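¿Sirve de algo el bicarbonato para quitar el olor a humedad de un armario?

Hogar y limpieza > Humedades
302 visitas

Youssra Shawky
Tengo un armario empotrado que da a la pared norte y desde diciembre la ropa huele a cerrado. En todas partes leo lo mismo: un cuenco de bicarbonato en el fondo y listo. Ya he puesto dos y sigo igual. También me han hablado de las bolsitas antihumedad de Drernell, que cuestan 11 euros el paquete y me parecen caras para lo que traen. ¿Alguien lo ha probado en serio o todo el mundo copia el consejo del vecino?

mughal47
Yo le pongo bicarbonato con unas gotas de lavanda y huele de maravilla. Cámbialo cada mes. A mi madre también le va bien.

Trerkier
Con lavanda huele a lavanda, claro. Eso no me dice nada de la humedad.

El bicarbonato puede rebajar algún olor, pero como secante es muy flojo, y un cuenco tiene poca superficie en contacto con el aire. Si la pared está fría, el agua va a seguir condensando detrás de la ropa por mucho polvo blanco que pongas. Antes de gastar un euro, compra un higrómetro barato y déjalo dentro una noche con las puertas cerradas. Si por la mañana marca bastante más que el dormitorio, el problema está en la pared o en la falta de ventilación. Si marca lo mismo, mira la casa entera.

Las bolsitas esas no las conozco y desconfío de cualquier envase que prometa «hasta 5 meses» sin decir para cuántos litros de aire. Las de cloruro cálcico sí recogen agua, eso se ve en el depósito, pero se llenan y hay que tirarlas, y vuelta a pagar.

Lo que a mí me funcionó, y tampoco pongo la mano en el fuego por que te sirva a ti: separar las baldas unos dedos del fondo, no guardar nada recién planchado y dejar las puertas abiertas un rato por la mañana. Si ves manchas negras, eso ya es moho y hay que limpiarlo primero, con guantes y la ventana abierta. Y nada de mezclar lejía con vinagre, que también lo recomiendan por ahí y es peligroso.

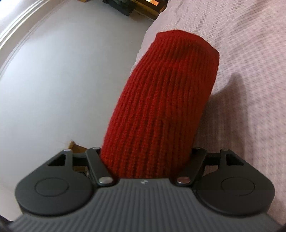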